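Automation at Mesent

Mesent is a home services and kitchenware handling company with its main site at Dundier. It sorts, checks and repacks household goods returned by shops and private customers, and runs a smaller home tidying service under the name Vetbridge. From August the company began moving part of its handling work to robotic grippers. The change has altered the jobs of most people at the Dundier site, and it is often mentioned in local discussion of automation in light manual work.

Background

Before automation, all handling was done by hand. Workers known as sorters picked items out of mixed loads, wiped them, matched them into sets and put them in crates. The work was paid by the hour with a small bonus for full crates. Turnover was high, and complaints of sore wrists and thumbs were common among those who had done the job for more than a year. When the change was announced, 533 people worked for the company, most of them as sorters.

The grippers

The company uses two-fingered grippers of a type called Okabe. They come in two forms. The first is fixed to an arm at a sorting station. The second is held in the hand by a worker, who uses it to pick up and move objects while a camera records the movement. The recordings are then used to train the fixed arms. Staff call this second kind of work "showing".

Showing is done on ordinary surfaces such as beds, sofas and tables, with everyday things left on them. Bowls, basins, bottles and toys are all used. Thin plastic bowls are treated as a task of their own, as they can be taken by the rim and they bend if the fingers close too hard.
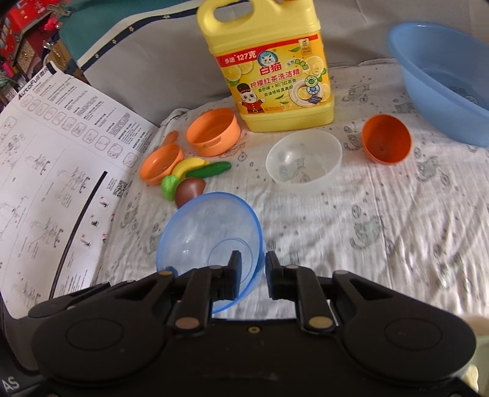

A worker on showing duty repeats each task many times, changing the place of the objects between attempts. A full set for one task is 1,155 recordings. Attempts in which an object is dropped are kept and marked as such. Soft or patterned cloths are changed often so that the arms do not come to depend on one background.

Effects on staff

The sorting stations at Dundier were reduced from 21 to 19 in the first stage, and the people from the closed stations were offered showing work at the same hourly rate. The crate bonus does not apply to showing. This was the main point of dispute during the first weeks, and a flat weekly supplement was later agreed in its place.

Opinions among staff differ. Those who moved to showing generally describe it as quieter than sorting and easier on the hands, though the grip of the tool is tiring after a long spell and breaks have been lengthened for that reason. Some find the repetition harder to bear than the sorting line, where loads were mixed and people could talk across the belt. Workers who stayed at the stations now spend more of their time on items the arms reject, such as wet cloths, tangled cables and folded paper.

Zamfira Olteanu, a former sorter who became the site's first shift trainer for showing, has argued that the work should be graded as skilled. In a talk to staff on Sat 12 September she said that a new starter needs several weeks to learn how to approach an object so that the recording is of use, and that this knowledge came from people who had handled such goods for years. The company has since added a higher pay grade for trainers, but has not extended it to all showing staff.

Criticism

The most frequent criticism is that workers are training the machines that may take over their old jobs. Mesent has said that no one will be dismissed as a direct result of the change, but the promise covers permanent staff only. Seasonal workers, who used to be taken on for the winter returns period, are not covered.

A second concern is privacy. Vetbridge staff sometimes record in customers' homes, where papers and personal belongings may be in view. Customers must agree in writing, and may ask for a recording to be deleted.

See also: Vetbridge home service; Hand tools in warehouse work; Repetitive strain injury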